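The **Guvstead Rules** are a voluntary code of practice for rehearsing robot work in simulation. Frøydis Berge drafted them in March on a single page, and they have grown since, as rules do. The first asks that every trial begin with the gripper open and holding nothing. 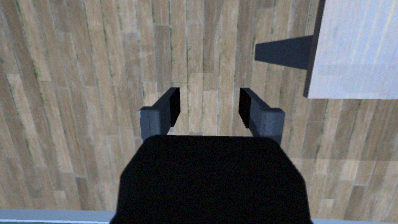 **Who has to follow the rules?** Anyone who wants a result listed in the Rallulach register; everyone else may carry on as they please.

## Shared tables

Where two arms serve one table, only one may reach in at a time. The other waits clear of the surface, a courtesy seldom managed in human workshops.
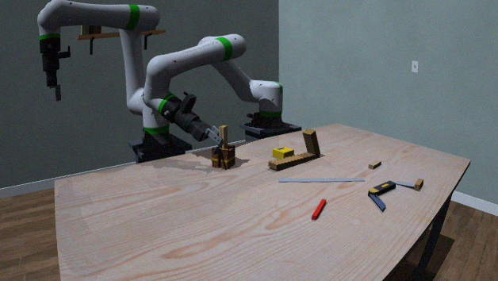 An arm that breaks this rule forfeits the trial, even if it does the job beautifully. Njål Westerberg has objected to the clause in writing, at a length of six pages.

Items the task does not call for must stay on the table. Tidying up beforehand is considered cheating, which has made the code popular with the untidy.
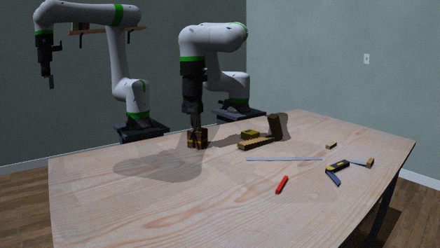
## Records

A full entry requires 200 trials, failures included. The Sonska entry lists 2,065, of which 1,849 were accepted; the rest lacked a starting layout. Views from more than one side are advised.

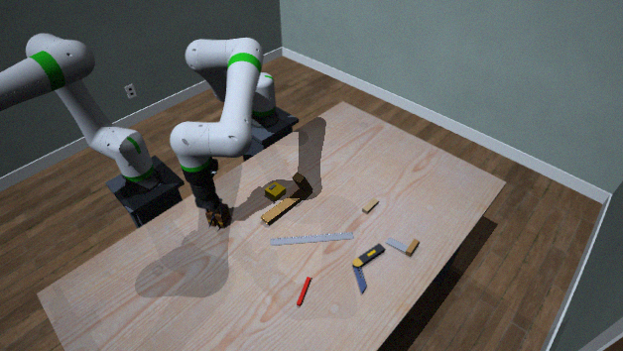 Layouts must be saved before the first movement and may not be edited afterwards. The Isaksson amendment allows spelling corrections.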